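4.2 Accounts, roles and the long tail of course owners

The Stetden portal had 51 course owners on paper when we began the migration.
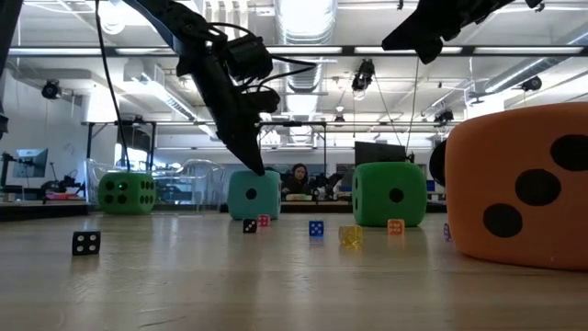 Figure 3. Tabletop with dice and two robot arms.

4.3 What the course owners did with their permissions

Very little, as the logs make plain. Of the 51 accounts with full editing rights, 2 made use of the layout tools in the whole of August, and one of those used them to change a heading color and then change it back. The rest uploaded files. The old portal, built on the Morkell content server, had been sold to the university on the strength of its fine-grained roles, and the manual gives 80 pages to them. We can report that the manual was in good condition.

The usual reading of such numbers is that staff need more training. We are not so sure. Course owners who had sat through the full training day uploaded files in the same way as those who had skipped it, though with better file names. When we asked what they wanted from the new system, most replies came down to a page that stays where it was put. A smaller group asked for the search box to find things, a request the Morkell vendor had filed under future enhancements.

We therefore cut the role model down to two levels, editor and reader, and moved the remaining rules into the Becerra gateway, where they could be read in one place. The gateway checks each request against the enrollment list and says yes or no. It does not offer reasons, and early complaints about this were fair. A short message was added that names the missing enrollment and links to the form that fixes it.

Moving the content was slower than moving the rights. The old server held 3000 documents, a good many of them copies of each other with the word "final" somewhere in the title. We tried to merge these by content hash, which worked until we met files that differed only in the date in the footer. These were kept, on the theory that someone had cared enough to change the date – a weak theory, but deleting a colleague's syllabus tests stronger ones.

The Skolberg campus, which shares the gateway but runs its own storage, kept the old roles for the length of the study. It gives us a comparison of sorts. Its help desk was asked more often about permissions than ours, and less often about missing files, as it had not moved any. Section 5 returns to this point with the ticket data.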